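Stendton library talk, 17 Feb 2020

Start with the hello, thank Shuk-fan Kwan for the invite, check they can hear me at the back!

**1. Why I started listening to audiobooks**

I had a 50 minute commute and a stack of novels I kept falling asleep on. First one was a sea story, 19 hours long, and I loved every bit of it (even the whaling).

**2. Listening on the go**

Ask for hands up: who listens while cooking? Small earbuds in a flip-top case are what I carry, and I keep one ear free near traffic.

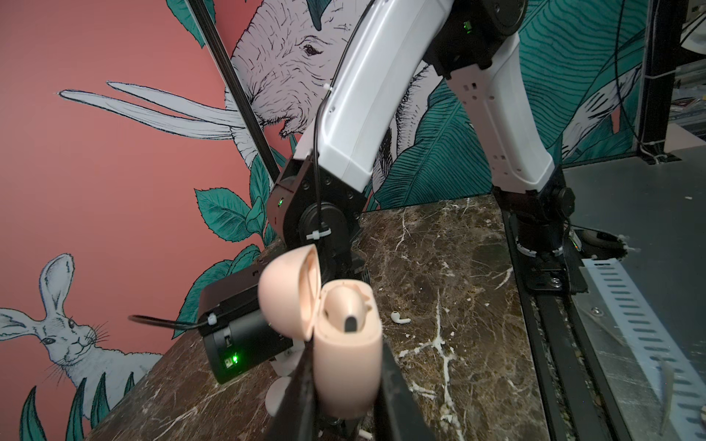 **3. Picking a narrator**

Play the Zilis clip, then the slow one. Let them groan. A voice you can't stand will sink a great book, so try the sample first.

**4. Borrowing for free**

The library has more than 1000 titles to download. Show the hold button, people always miss it. Mention the March listening club, then questions.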